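Supply Room Clear-Out at Jedska – Photo Page

Home / Building / Galleries / Supply room

We cleared out the second-floor supply room in February. It had been on the to-do list since we took over the rooms on the north side, and the shelves had reached the point where people were buying new spray bottles instead of looking for the old ones. Cleaning things, kitchen things and leftovers from lunches had all ended up together in the same boxes.

Work started right after lunch, at 2, and went on until the hallway lights switched to the evening setting. Everything came off the shelves and went onto tables in the rooms nearby. Each item was looked at, wiped if it needed it, and put in one of the groups listed further down the page. The shelves were washed and left open overnight before anything went back.

Ovidiu Nistor drew up the new shelf plan. A copy is taped inside the supply room door and another is in the building folder. If you move something to a different shelf for good, change both copies.

What was in there

The biggest surprise was paper cups. There were 800 of them in unopened sleeves, plus a good many loose ones. The loose cups that were clean and not crushed are in the second-floor kitchen and should be used first. The sleeves are on the bottom shelf at the left. Please don't order more cups until those are down to the last sleeve.

Trash bags were in better shape. We found one full roll of 100 from Fisex and several part rolls with no wrapper. The part rolls now sit on a dowel at the end of the shelf so you can pull from them directly. The large black bags are for the floor bins. The small white ones are for the desk bins and the bathroom.

Cloths took the longest. They had been stuffed into boxes in all colors and conditions, some stiff, some with paint on them. Anything with paint or glue on it was thrown out. The rest went through the wash at Sârbu and came back two mornings later. They are now sorted by size only. We talked about sorting by color and decided against it, as it would have meant buying more cloths to make the sets come out even.

Dusters were kept if the head was still firmly on the handle. Two were not. The ones we kept stand upright in the tall bin next to the door. The heads get flattened if they are left under other things, so put them back in the bin when you are finished.

Bottles

Spray bottles and squeeze bottles need a word of their own. Several bottles had no label, or had a label that no longer matched what was inside. All of those were emptied and rinsed, and the ones with a working trigger were kept as spares.

From now on a bottle with no label doesn't go on the shelf. There is a marker and a roll of white labels on a string by the light switch. Write what is in the bottle and the month you filled it.

Food bottles go to the kitchen. Sauce bottles turned up on the cleaning shelf more than once, and they are close enough in shape to some of the cleaning bottles that we would like to keep them in separate rooms.

How the shelves are set up now

There are eight shelves, numbered from the top left.

1 and 2 – spray bottles, filled and labeled
3 – empty bottles, spare triggers and caps
4 – cloths, large
5 – cloths, small, and sponges
6 – hand soap and dish soap refills
7 – trash bags
8 – paper cups, napkins, paper towels

The top of the unit stays clear. The sprinkler inspector asked for that last year and it had filled up again.

What left the building

Four boxes went to the recycling point, nearly all of it cardboard and empty bottles. One box of unopened soap refills was a kind that doesn't fit our dispensers, and Eteck downstairs took those. The old mop bucket with the split rim is gone. The newer one has moved to the closet across from the elevator – the key is on the same ring as the supply room key.

A few things had no clear owner: a desk lamp, a bag of extension cords, a tin of buttons and a pair of rain boots, size 42. They are on the window ledge in the break room. Whatever is left there at the end of the month will be given away.

Still to do

The lower door hinge needs a longer screw. The light over shelves 7 and 8 is dim and a new tube has been ordered. We also need a second tall bin for the dusters and the long-handled brushes, since one bin is a tight fit for both.

If you run out of something, write it on the sheet on the door. The sheet is checked before each order. Telling someone in the hallway does not get it on the order.

Pictures

Prints can be picked up at the front desk. If you took pictures during the clear-out and would like them added to this page, leave them in the shared folder under Supply Room and put your name in the file title so we can credit you. 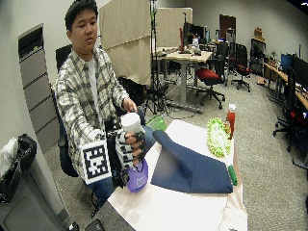
At the white table with a paper cup and a purple spray bottle. Also out: a navy cloth, a green duster and a red squeeze bottle with a white cap.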